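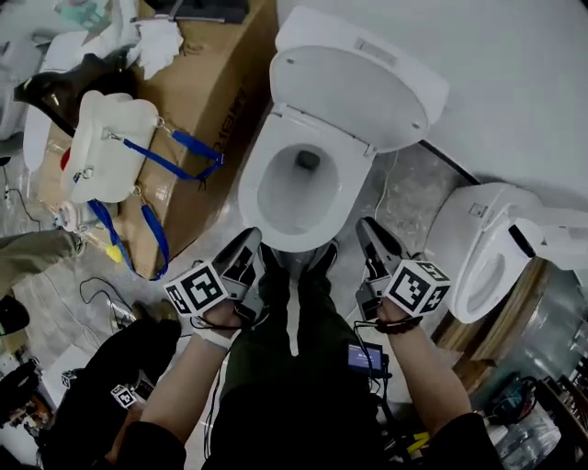

Home Products Sanitary Spares Service Contact

Treltel 3077 floor-standing toilet with seat and lid

Print | E-mail

The Treltel 3077 is a floor-standing toilet for offices, guest rooms, workshops and other places where one fixture is used by many people during the day. The bowl, seat and lid are all white. It is supplied by Emivbridge as a set with the standard seat fitted, or as a bowl alone for customers who intend to install the Treltel electronic bidet seat from the beginning.

The standard seat and the bidet seat use the same pair of mounting holes. A bowl bought with one can be changed over to the other later without drilling and without lifting the bowl from the floor.

Bowl

The inner surface is glazed down to the drain opening and slopes toward it from all sides. The glaze is a plain sanitary glaze with no added coating. It can be cleaned with any neutral or mildly acidic bathroom cleaner. Do not use abrasive powder, steel wool or hydrochloric acid.

Rated static load is 200 kg with the bowl bolted down on a level floor. The rating does not apply to a bowl set in sealant only. On stone and tile floors, use the sleeve anchors from the fixing kit. On timber floors, use the coach screws and check that there is solid material under both fixing points. Floors that are out of level should be corrected with the plastic shims supplied, placed under the foot and trimmed flush before sealing.

Seat and lid

The standard lid is a broad rounded rectangle and covers the whole seat when closed. Raised, it leans back past the vertical and stays up without a catch. Allow for this when a shelf, pipe casing or window board is planned behind the bowl. If the wall is too close, the lid stops short of its rest position and will fall forward when the bowl is knocked or the seat is lowered.

Seat and lid turn on a common hinge. Both come off together for cleaning:

1. Raise the lid and seat.
2. Press the release on each hinge post.
3. Lift straight up.
4. Wipe the posts and the area behind them, then refit until both sides click.

If one side clicks and the other does not, take the seat off again and check the posts for alignment. Forcing the second side down cracks the hinge insert, and the insert is not covered by warranty.

Electronic bidet seat (option)

The bidet seat replaces the standard seat and lid. The water heater and valve block are in the housing, and the controls are placed on the right side for the seated user. The right-hand side of the bowl must be kept clear for the housing and for the user's hand. In narrow cubicles this is the dimension to check first – the bowl may fit where the bidet seat does not.

Peak electrical load is 860 W while the water is being heated. Standby consumption depends on the seat temperature setting and is lowest with seat heating off. A grounded outlet with residual current protection is required, placed outside the splash area and within reach of the supplied cord. Extension cords are not permitted. The cord should be clipped along the wall or the skirting. A cord left lying on the floor gets wet during mopping and is pulled by brooms and by people's feet.

The water connection is a tee fitted between the stop valve and the cistern inlet. Use the filter washer supplied. Where the supply carries sand or scale, fit an inline strainer as well (order separately).

Do not leave the bidet seat face down or resting on its housing while the bowl is being worked on. Rest it on a clean board or folded cloth with the nozzle side protected.

Technical data

Model: Treltel 3077
Type: floor-standing, two-hole seat mounting
Color: white
Rated static load: 200 kg
Optional seat: electronic, right-hand controls
Peak load of optional seat: 860 W
Fixing: floor anchors or coach screws, both in kit

Supplied with the set

Bowl, seat with lid, hinge posts with nuts and washers, floor fixing kit, plastic shims, template, printed instructions. Sealant, stop valve and supply hose are not included.

Routine cleaning

Clean the outer surfaces and the seat with a damp cloth and mild detergent. Clean under the rim with a brush. For limescale near the drain opening, lower the water level with the brush, apply citric acid solution, leave it for the time stated on the pack and flush twice. Keep acid off the hinge posts and the seat.

Before cleaning the bidet seat, unplug it. Do not spray water at the housing. Extend the nozzle with the cleaning function first, then unplug, wipe with a soft cloth and plug in again. The nozzle returns by itself. Acetone, thinner and chlorine cleaners make the plastic brittle and turn it yellow.

Cleaning products should be stored away from the fixture. Gas from open chlorine products attacks the hinge pins even when nothing is spilled.

Changing from the standard seat to the bidet seat

Close the stop valve and flush to empty the cistern. Remove the standard seat as described above, then undo the nuts under the rim and take out the hinge posts. Clean the surface around the holes. Fit the mounting plate supplied with the bidet seat, with the arrow pointing forward, and tighten it by hand only until the seat has been slid on and centered. Remove the seat, tighten the plate fully and slide the seat back until it locks. Connect the water, open the valve and check every joint for leaks before the plug goes in.

Keep the old posts and nuts. They are needed if the standard seat is to be refitted, and they are sold only as a pair with new inserts.

Spare parts

Hinge insert pair – in stock
Seat buffers, set – in stock
Lid buffers, set – in stock
Mounting plate, bidet seat – in stock
Filter washer, bidet seat – in stock
Nozzle tip, bidet seat – to order
Bowl alone – to order, ships on pallet from Grarbridge

State the model number and the date on the delivery note when ordering. Lids from the earlier Tripathi series have a different hinge spacing and do not fit the 3077.

Delivery and returns

Open the carton in the presence of the carrier and check the foot and the rim for chips. Damage reported after the bowl has been bolted down or sealed cannot be accepted. Bidet seats that have been connected to water are not returnable except under warranty.

Technical questions: Pallavi Nishad, extension 109
Orders and spares: Vikas Kaushik

Page revised 2024-03-09

Contact | Terms of sale | © Emivbridge | Back to top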